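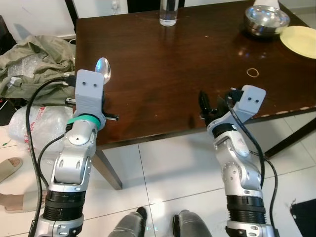
4.2 Wear on dining and kitchen tables

Of the 694 household surfaces in the Mackay survey, the polished wooden tables were the hardest to grade. A gloss finish reflects the ceiling lights, and light scuffing can disappear inside a reflection when the assessor stands in one spot. We therefore asked assessors to view each tabletop from at least 3 positions before filling in the form. The form itself follows the Travier scale, which runs from 0 (as new) to 9 (finish gone over most of the surface).

Damage was rarely even. The middle of the top usually kept its shine and showed only small scuffs, while the front edge had lost finish. Figure 3 gives a fair idea of the pattern: a dark brown table that still mirrors the overhead light, with small scuffs on the top and pale chipped spots along part of the front edge. On dark tables even a small chip stands out, and owners tended to rate their own table as more worn than our assessors did. Dust was also a problem for grading. Specks of it look much like fine scratches at arm's length, so from March onward tops were wiped with a dry cloth before the second reading.

Everyday items were left in use during the first reading. A glass of water on the table, like the one in Figure 3, was recorded on the form and moved only for the second reading, when the area under it was checked for rings. Cutlery was treated in the same way – spoons and forks were listed, but we did not try to link single marks to single items.

Edge and centre scores were kept apart in the analysis. The Drollel and Brarkow homes were pooled for this step, as the Brarkow group was too small to stand alone. Around 70 per cent of the pooled tables scored higher at the front edge than at the centre. Colour of finish was entered as a separate variable and is dealt with in Section 4.3.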